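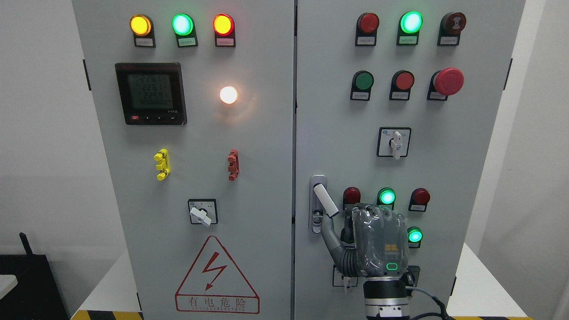

By Quentin Hoarau
History and Writing Workshop, final project report

For my project I read a war memoir and tried to find out how it was put together. The book is The Road Back from Gondham, a soldier's account of his years in a signals unit, told to his niece, Itard, who wrote it all down when he was old. It runs to 416 pages and I read it twice (the second time with a pencil!).

What grabbed me first was how small the stories are. There's a whole chapter on a pair of boots that got passed between six men, and another on waiting for a mail truck. The battle at Samonte, which I expected to be the big moment, gets nine pages, and most of those are about the walk there in the dark. 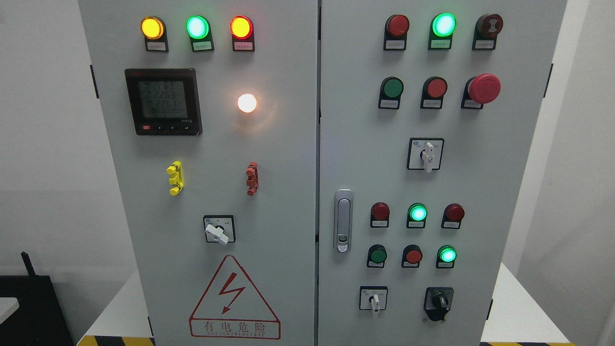
The niece changes tense whenever her uncle does, so you can almost hear where he slowed down. I marked every switch and then compared my notes with the taped interviews in the Gremcombe town library, where I spent every Thursday in July. She kept far more of his own words than I had guessed. She also moved things! The story about the boots comes near the end of the tapes, and in the book it's chapter two.

My own piece of writing for the project is a memory from my grandfather, told the same way, in roughly 400 words. Choosing the tense was the hardest part, and I rewrote the opening in the present before I was happy with it. The full text is in the appendix, along with my list of tense changes.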